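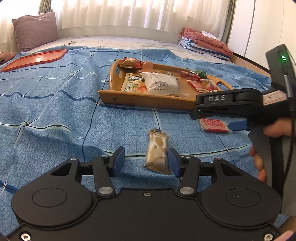

Old laptop or tablet tips - quick list

Doing this fast before the kids get home. Most of it I learned on a Mivora tablet and a Gautier laptop that should have gone in the trash years ago. Both still going.

Slow laptop. Check the startup list first. Mine had 23 things opening by themselves, chat apps, printer junk, a music player I never use. Turned off all but 4. Big difference.

Full drive. Downloads folder. Always the downloads folder. Sort by size, delete from the top down, then empty the recycle bin, people forget that part.

Sticky keys. Shut down, unplug, turn it upside down and tap gently. Then a cotton swab with a little rubbing alcohol around the edges. Barely damp. Never spray anything on the keyboard itself.

Crumbs in the charging port: wooden toothpick, power off. No metal. Go slow. Half the "dead" tablets I get handed are just pocket lint packed in teh port.

Screen smears. Microfiber cloth, plain water, wipe one direction. No window cleaner, it can ruin the coating. Paper towels scratch, skip them.

Battery. If the tablet sits in a drawer, leave it half charged and top it up every 3 months. If the case bulges or the screen starts lifting, stop using it, dont charge it, take it to a battery drop-off. Not the kitchen trash.

Hot laptop. Get it off the bed and the couch. A baking rack works great under it on the table, lets air in. Blow out the vents with canned air, short bursts.

Old tablet, no more updates? Keep banking off it. Fine for recipes or a kitchen timer. I keep mine in a zip bag when I'm baking, touch still works thru the plastic.

Trying Linux on an old machine: back up first, onto 2 different things. Then run it from a USB stick before you install. Check wifi, sound, and the webcam. Wifi was the one that got me.

Cords. Bread tags, write the device name in marker, clip it by the plug.

More in June, probably printers. Questions go in the comments, I read them at night.

Marama McPhee, Flornham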